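Drilholm, season two
Reviewed by Cherry Mae Cabanatuan
July 30, 2026

The premise of Drilholm, for anyone who skipped the first season, is that five couples move to an island with bad plumbing and renovate a fishing hut each. The best hut wins. The worst couple goes home on a ferry, filmed from behind, looking at the water. I watched all of it last November and told people I had been reading.

Season two has more money and you can tell, mostly from the drone. We get the island from the north, the island from the south, and the island at sunset while somebody cries over a tile saw.

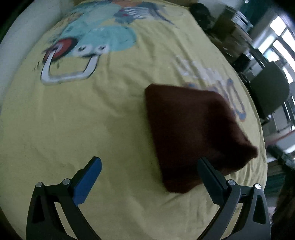
The casting is where it goes wrong. Last year's couples could at least hold a hammer. This lot includes Amin, who announces in the first 2 minutes that he's "more of a vision guy," and his girlfriend Bata, who then does all the lifting. I would watch a whole show about Bata. She lays a floor in episode one while he picks a name for it.

Then there's the sponsor. Pluneo makes a paint, I think, or possibly an app about paint. It gets mentioned before every ad break and again after, and in episode three a man wins a year's supply of it and looks like he's been handed a parking ticket.

The judges are still good. They walk in, touch a wall, sigh, and leave. But the episodes have swollen from 45 minutes to well over an hour, and all the extra time goes to recaps of things I just saw. 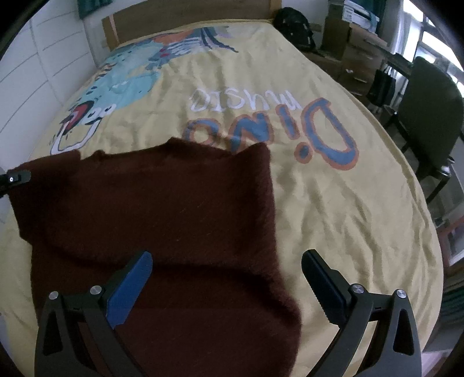

The maroon sweater, on the yellow duvet.

The elimination twist is the other new idea. The couple going home now gets to hand their leftover budget to a rival, and in episode four that meant a grand total of $2,000 and a lot of hugging – none of it sincere. I enjoyed that part very much.

Worth it for Bata and the judges. Skip the first ten minutes of anything after episode two, and keep the remote close for the drone.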